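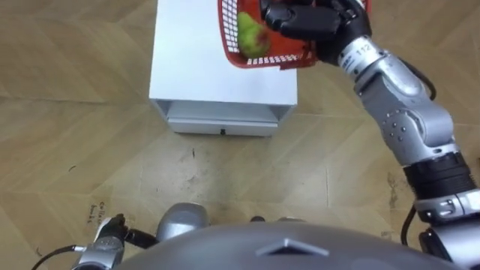
Why did adding head-camera clips from people help our humanoid with baskets?

Posted February 11, 2024 in Learning from Demonstration

Hi all! I'm in a student group at Trincombe and we've been trying to reproduce the Plovness result, the one where you train on teleoperated robot episodes plus clips of people doing the same chores with a camera on their head. Our task is picking up a plastic basket with one piece of fruit in it and setting it down on top of a low cabinet. With robot data only, the policy reached for the basket fine but kept tilting it on the way over. We mixed in the human clips and the tilting nearly went away, and I was jumping up and down! But human hands look nothing like our black fingers, so why does it work at all? Is the network learning something about baskets, or did we just get lucky?

pravitz_lab_rat

Great result, congratulations! We saw much the same thing at Pravitz last November. My best guess is that the human clips teach the vision part where the basket should be going and what "level" looks like from head height, and the robot episodes teach the arm how to get there. You can test it. Freeze the vision layers after the mixed training, retrain only the action head on robot data, and see if the tilting stays away. For us it did, in all but 2 of the runs (and those were both bad grasps on the rim, so a different problem).

Also try it with the fruit swapped. A pear rolls in a really informative way, much better than a block!

morrison_fan

more data = better, that's all it is imo

herringbone

I wouldn't rule out luck yet. How many trials per setting? With 12 you can get a lovely-looking gap from nothing, I've done it myself. Run over 12, shuffle the order so the two policies take turns, and move the cabinet between trials. One more control that's cheap: add the same amount of extra robot data in place of the human clips. If that fixes the tilting too, the post above mine has a point. If it doesn't, you've got something really exciting and please come back and post the numbers!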